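**Landry** is a half-hour sketch and documentary television series produced by Trisow and first carried by the regional channel Tosotar. Each episode combines short scripted scenes, street interviews and animated inserts under a single loose theme. The first season opened in February and ran for eight episodes.

## Format

Episodes have no host and no opening titles. A plain card gives the episode number, and the theme is left for the viewer to work out. Segments range from 70 seconds to nine minutes — the longest is the courtroom sketch in episode five. Recurring segments include "Second Bus," set at a single stop, and "Household Notices," in which ordinary domestic events are read out in the style of a shipping forecast.
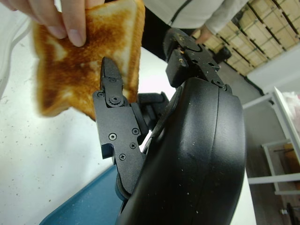 "Household Notices" is the only segment to appear in every episode. Its scripts are limited to 200 words and are recorded in one take, with the pictures cut to the voice afterward. Subjects are small and specific: a blocked drain, a lost key, a slice of toast browned deep gold in the center and still pale in patches. The segment closes with a single bell, omitted in episode six.

## Production

The series was shot in the town of Trivetis, mostly in a former furniture store divided into four sets. The writers submitted 128 sketches for the first season, of which fewer than half were filmed. Interviews were recorded separately over two weeks and placed during editing, so several appear in episodes other than the ones they were planned for.

## Broadcast

Tosotar aired the episodes out of production order, moving the intended finale to third place. The streaming release restores the original sequence and adds a short unaired segment to episode two. Episode numbers on the title cards follow the streaming order.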